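Sock storage: divided organizer vs. loose in the drawer

Home & Laundry > Folding and Storage
Page 1 of 1

kwright_37
Tuesday

I am replacing the loose-sock drawer in a small apartment with a divided organizer. The drawer is 37 cm wide inside. The organizer is clear plastic with translucent partitions, sold under the name Zultden. Socks are a mix of thin dress pairs, medium cotton crew and a few thick winter pairs.

Two questions. First, rolled or folded? Second, one pair per compartment, or one type per compartment with several pairs stacked?

I have the organizer out on the table by the window for a trial fit before it goes in the drawer.
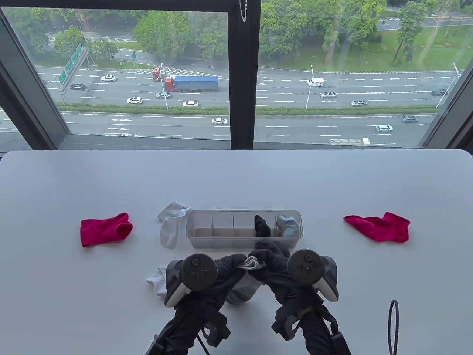 Trial fit on the white table, magenta-red socks not yet in.

The gray-blue one stands higher than the rim. The drawer has little clearance, so anything above the rim is going to catch on the frame when it closes.

sandu_folds

One pair per compartment, rolled, standing on end. Lay the two socks flat on top of each other, heels aligned, and roll from the toe toward the opening. Do not turn the cuff over the roll. Turning the cuff stretches the elastic on the outer sock, and after a season you have one tight sock and one loose one.

For the height problem, fold once lengthwise before rolling if the sock is wide, or fold in thirds and skip the roll if it is thick. A roll is as tall as the sock is wide. People try to fix a tall roll by rolling it tighter, and that changes the diameter only.

D. Whiteley

I disagree on rolling. Rolled socks unroll. You pull one pair out, the neighbor relaxes into the space, and in a week the compartments are full of loose spirals. Fold in thirds and stand the packet on its folded edge. The packet holds its shape against the partition and you can see the color from above.

Also, one pair per compartment wastes the drawer. Two thin dress pairs fit in one compartment with no trouble.

sandu_folds

They unroll if the compartment is too big for the roll. Match the size and the partition holds the roll closed. My organizer has been in use since February and nothing has come loose except one pair of hiking socks that should not have been in there.

Two pairs in a compartment is fine if they are the same pair. If they are different you are back to digging.

D. Whiteley

Digging through two is hardly digging.

dromness

Measure before arguing about folds. Internal drawer height, minus the thickness of the organizer floor, minus a small margin for the drawer frame. That gives the maximum packet height. If the thick pairs come out taller than that in every fold you try, they go somewhere else. Mine are on a shelf in the closet with the sweaters.

Partition position matters too. If yours are removable, take one out and make a double compartment at one end for the bulky pairs. Put that end at the front of the drawer. The back of a drawer usually has less clearance than the front, at least in the older dressers I have worked on.

kwright_37

Partitions on this one are fixed. Internal drawer height is 9 cm. The organizer stands 8 cm, so there is 1 cm over the rim.

I tried thirds on the cotton crew socks and they sit below the rim. Dress socks are below the rim either way. The winter pairs are above it in both folds, so they are moving out. That settles most of it.

Next job is the closet side of the same room. The knitwear has been living in a heap and I would like to know whether it can share the shelf with the winter socks.

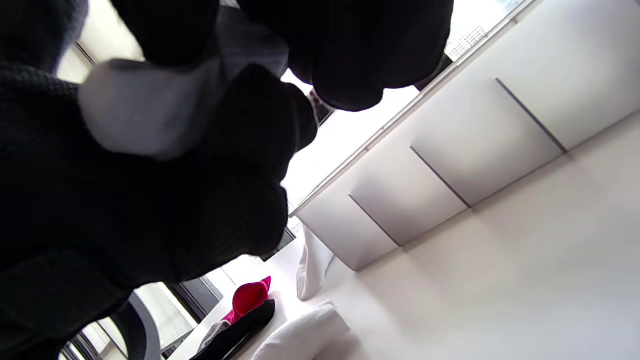 How should heavy black knits be folded so they don't pick up lint from lighter pieces?
Turn them inside out before folding, and keep them in their own stack with a cotton cloth or pillowcase between them and anything fuzzy. Lint that does transfer then ends up on the inside surface.

D. Whiteley

Agree on separating by color. I would add fold size. Waffle knits and other textured fabrics hold a crease less than flat jersey does, but they take up more depth, so a stack of four will lean. Fold to the depth of the shelf and put the fold toward you. Keep the stack to three.

Never hang heavy knits. The shoulders grow.

dromness

Hanging is acceptable if the garment is folded over the bar of the hanger and not hung from the shoulders. Fold it in half lengthwise, armpit at the hook, body over one side, sleeves over the other. I have had cardigans stored like that for years with no distortion.

D. Whiteley

On a wide bar, possibly. On a wire hanger you get a ridge across the body.

dromness

I did not say wire.

cullent200

Coming back to the drawer. If the organizer slides when you open it, put a strip of non-slip shelf liner under each end. A full sheet makes it hard to lift out for cleaning. Two strips hold it and you can still get a finger under.

And wash the plastic before first use. New ones often have a static charge and pull lint off the socks. Warm water with a drop of dish soap, then air dry.

kwright_37

Washed it and put in the two strips. Sliding has stopped.

Final arrangement: cotton crew in thirds, one pair per compartment. Dress socks rolled, two pairs per compartment where the colors match. Winter pairs on the closet shelf in an open bin, next to the black knits, with a pillowcase between. The magenta-red pair went in thirds, front row.

sandu_folds

Dress socks two to a compartment will work until you buy navy.

kwright_37

I already own navy. It is in with the black and I can tell them apart by the toe seam.

D. Whiteley

Put the navy at the other end of the drawer. At 6 a.m. you will not be looking at the toe seam.

Thread views: 2322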